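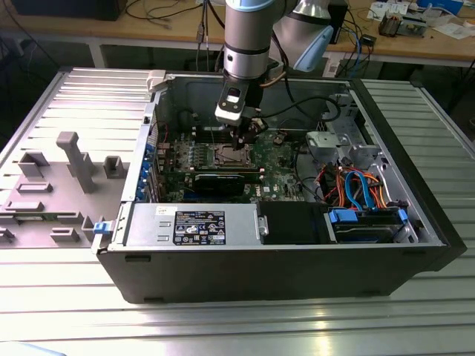 Figure 6. The arm at work inside an open desktop tower, with its fingers lowered over the CPU socket.

4.2 Taking a computer apart

We came to this job rather fondly, having all spent a good many evenings inside old computers ourselves, and we suspect that made us too hopeful at the start. A person working in a case like the one in Figure 6 hardly thinks about the black cables or the graphics card lying across the board – the hand simply finds its way round them. The gripper has to be told, and at the Wovetdale workshop we spent most of September learning how to tell it.

Of the 67 attempts made there, 20 ended with the right part lifted cleanly out and set down beside the case. A further 13 were stopped by hand when Yasaman Vahidi, who watched over every run, thought the motherboard was at risk. The remainder ran out of time, most of them while the arm was still feeling for a good hold. Latches gave far less trouble than we had feared, and the thin, floppy cables a great deal more, so we return to those, and to Palesa Makhubela's softer fingertips, in the next section.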